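Town clerk (Okimstead)

The town clerk of Okimstead is the officer who keeps the town's records, gives notice of meetings, issues local licenses and runs town elections. Oldest office in the town after the moderator. Appointed by the board, not elected, though this has changed more than once (see History). The clerk's office is on the ground floor of the town hall and also covers the village of Bumum, which has had no clerk of its own since the merger.

Duties

The clerk attends every regular and special meeting of the board and takes the minutes. Draft minutes go to board members first, then to the public file once approved. The clerk does not vote and does not speak in debate unless asked a question by the chair.

Other duties under the town code:

Keeping the ordinance book and numbering new ordinances in order of passage
Posting agendas at the town hall door and at the Bumum post office
Holding the town seal
Swearing in new officers and members of boards
Recieving petitions, claims and bids
Issuing dog, vendor and food stand licenses
Keeping the cemetery plot register

Some of these have been handed to deputies in practice. The code still names the clerk as the person answerable.

Food stand licenses

A large share of counter work, mostly from May on. A stand selling hot food within town limits needs a license from the clerk and a sign-off from the county health inspector. The clerk checks that the form is complete and that the fee is paid, nothing more. The clerk has no power to judge the food, the kitchen or the menu. Licenses run for one season and can't be transferred to a new owner.

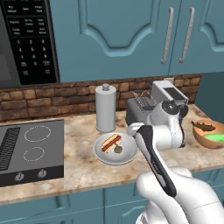
Hot dog in a bun on a white plate.

A vendor turned down for a license may appeal to the board in writing. The appeal window is 10 days from the date on the letter. Late appeals are not heard, although the board has let a few through where the letter went to an old address.

Home kitchens are treated differently. Baked goods sold from a home need only a registration, which is free and is filed with the clerk. Anything with meat falls under the full license.

Appointment and term

The board appoints the clerk by majority vote for a term of 4 years. No limit on reappointment. The clerk must live in the town or in Bumum at the time of swearing in, and must move within the limits before then if coming from outside. Removal takes a public hearing and a vote of two-thirds of the board.

When the office falls vacant the senior deputy acts as clerk. An acting clerk can do everything the clerk can except use the seal on bonds – those wait for a full appointment or for a special vote of the board.

Pay is set in the yearly budget, passed in June. It can't be lowered during a term.

History

The first clerks were part time and kept the books at home, which is why parts of the early record are missing. A fire took some volumes and a damp cellar took others. The office moved into the town hall when the present building opened.

For a long stretch the clerk was elected on the same ballot as the board. The charter revision made the post appointed, then a petition brought back elections, then a second revision ended them again. The present rule dates from the second revision. Supporters argued that too few people were running and that the work had become to technical for an open ballot. Opponents said it took a check on the board away.

The merger with Bumum doubled the licensing work but added only a part-time deputy. The Bumum books, 13 volumes, were moved to the Okimstead vault and are indexed separately.

Records system

Paper until fairly recently. The office now uses a records package called Brarko for minutes, ordinances and licenses. Scanning of older minutes is still going on, working backward from the present. Volumes not yet scanned can be read at the counter by appointment. Requests for copies go on a one-page form; simple ones are filled the same day.

The changeover was not smooth. License renewals had to be typed in twice for a full season, and dog licenses were left on cards until the next one.

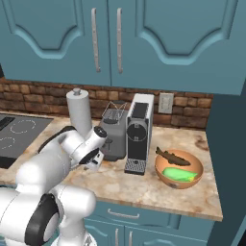 A reader's letter printed in the local weekly, the Bite, complained that the online index was no use to anyone looking for a cemetery plot: "I typed in my family name and got nothing, went to the counter and it was in the card drawer in two minutes. Keep the cards until the computer knows what the cards know." The board later voted to keep the card drawer in public use until the plot register is fully entered.

Hours

Counter open 8:30 to 4, closed over lunch. Evening hours until 7 once a month, and on the last day for voter registration. Bumum counter mornings only, closed in August.

See also

Okimstead town board
Bumum (village)
Okimstead charter revisions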